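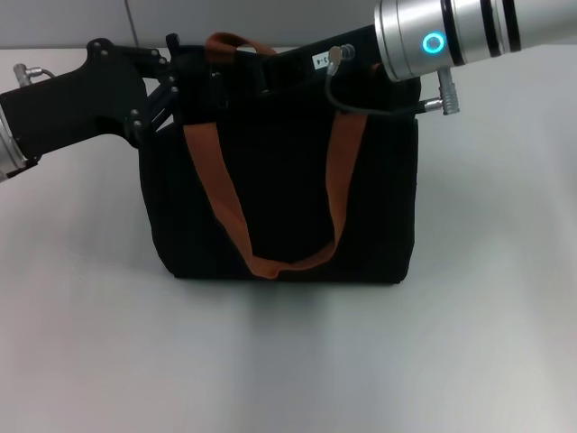
Bimanual demos on soft bags, how many before it's worth training?
Forum: Manipulation and Learning > Data Collection

stomitz_bench
posted 11/08/2021
ok so. two arm teleop, tote bag on a white table, one gripper on each side of the top edge. Task is grab, lift, set down upright. 51 demos so far, target was 100. Policy trained on the first batch goes for the strap every time instead of the fabric. Black bag, orange strap, so I guess the strap is the only thing it can really see??

Questions
- keep going to 100 or stop and fix something first
- do I need more than one bag
- does strap position matter, right now it just hangs down the front wherever it lands

Using the Vora recorder if that matters. Head view plus joint states, no force.

gripfail89
Stop. Don't do the other 49. If the policy is chasing the strap more of the same won't fix it. Black fabric on white gives you a nice outline but the folds are mush, and the strap is one big bright line. Of course it latches on.

Move the strap around. Over the back, tucked inside, off to one side. Do that on purpose every episode, not "wherever it lands".

kettle_drum
disagree with gripfail. 51 is tiny for anything with two arms. We had the same strap chasing on a backpack task and it went away by itself with more data, same bag, same table. Wouldn't change 4 things at once, you'll never know which one did it

gripfail89
Went away by itself or your operators got more consistent? Not the same thing

kettle_drum
could be both. we didn't log who drove which session, my bad

larkov_user
Look at what the arms cover up too. In a head view the right gripper body lies across pretty much the whole rim. So once it's closed you can't see the opening, and you can hardly see what the fingers have hold of. The strap down the front is the part that stays visible. Model has nothing else to go on at that point.

Second camera, low, off to the left. We run one with the Larkov mounts and grasp labeling got a lot less painful.

stomitz_bench
huh. yeah the rim is basically hidden once I'm in position. No second camera til December, budget. Could I come in from a different angle with the right arm?

larkov_user
Try it. Wrist turned so the long side of the gripper points away from the head camera. Watch your cable though, if it hangs in front of the bag it's one more dark squiggle on dark cloth.

pallet_mouse
Are you keeping the failed ones? Slips, bag tipping over, second tries. Everybody deletes those and then the policy has no clue what to do when a corner gets away from it.

stomitz_bench
deleted most of them. ugh

gripfail89
I'd still toss the ones where the operator just fumbled. Keep the ones that slip and get recovered. A demo that ends with the bag flat on the table teaches it to end there.

pallet_mouse
Not if you tag them. Alemneh format has an outcome field, use that, filter later. Can't filter in something you threw out.

kettle_drum
+1 on tagging. And write down the operator!!

stomitz_bench
ok plan. Keep the 51 as is. Next batch same bag, strap moved every episode, right wrist turned, slips kept and tagged, operator name in the notes. Train on old and new seperately and then mixed. Second bag after that.

gripfail89
Fine by me. Get a bag with a strap the same color as the body if you can find one

kettle_drum
still say you're changing too much at once but post the numbers

stomitz_bench
will do, arms are booked til the end of the week so give me a bit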